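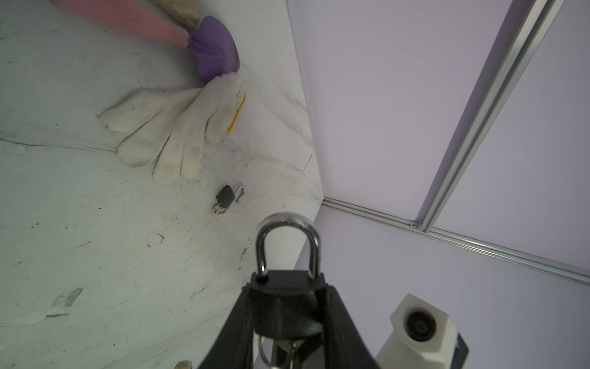 Padlock in the gripper, shackle up. Glove and a smaller lock still on the surface.

February, 5:40 a.m.

Came in ahead of the shift to watch the returns cell run on its own. Wiklow has had it in the tool crib since before the holidays, but I have been on the Zesholm site and only knew it from the handover notes. The notes call it the Gisler cell, after the integrator. The people on shift call it the bench, which was the name of the table it replaced.

The old routine: at the end of a shift everyone dropped locks, keys and gloves on the bench. One person separated them, matched keys to locks, checked the shackles and wrote up the log. On a normal night that is up to 175 items. I did that job for two winters. It was dull and it hurt the thumbs, and it was also the only seat in the building where you heard what had gone wrong on every line.

The cell does the separating. Matching and checking are still ours. Koven wrote the grip routines and wants locks held by the body with the shackle clear, so the shackle can be inspected. The big lock is a fair test of that because it is heavy at one end and the keys swing.

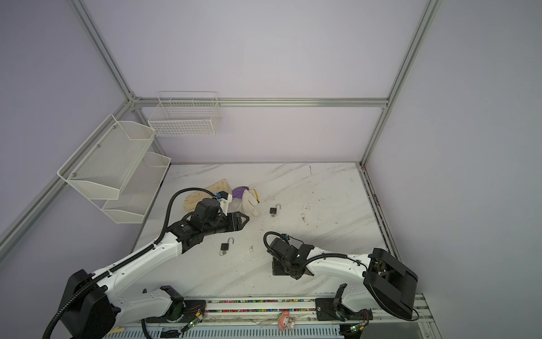 Both arms over the table. Gloves at the back, open locks nearer the grippers.

My complaints after one morning, for the review:

Gloves. Knit gloves do not lie the same way twice. I would like them dropped in a separate bin at the door and kept off the table altogether. The crew will object that this is one more thing to do at the end of a shift, and they will be right.

Open shackles. We ask people to return locks open with the key attached. Some do, some leave the key next to the lock. A loose key on the marble top is a small bright thing on a pale surface with gray veins in it, and I do not trust the vision on it yet. Lighting to be discussed with Gisler.

Baskets. There is a wire one on the back wall and a two-tier mesh one on the left. The drawings do not say what goes in which. Needs labels before the second crew starts using them.

Dirt. The right side of the table has specks and smudges. Wiping down used to be part of the bench job and did not make it into the new procedure. I have added a line for it.

The pink charm on the front rail can stay. It is clear of the arms as far as I can judge.

6:25 a.m. Coffee, then back to the cell.
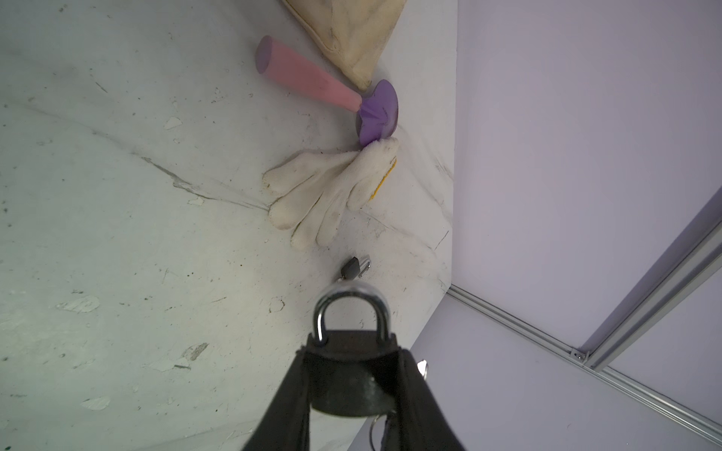 3 min read

On staffing. The bench was 60 minutes a night. The cell plan leaves 15 for a person, which covers keys, shackles and the log. The difference goes to the crib window, where the line is longest at shift change. I think that is a reasonable trade. What I want in writing is that the person doing the check has authority to pull a lock from service without calling anyone. On the bench that was understood. On a screen with an accept button it has to be stated.

Training is set at 14 people by the end of next month. I asked for the night crew to go first because they return the most gear. No answer yet.

To do: ask Koven about grip force on worn lock bodies. Ask Zesholm if they still have the old log sheets. Order knit gloves with the yellow cuff again, the white ones show grime early and get swapped sooner.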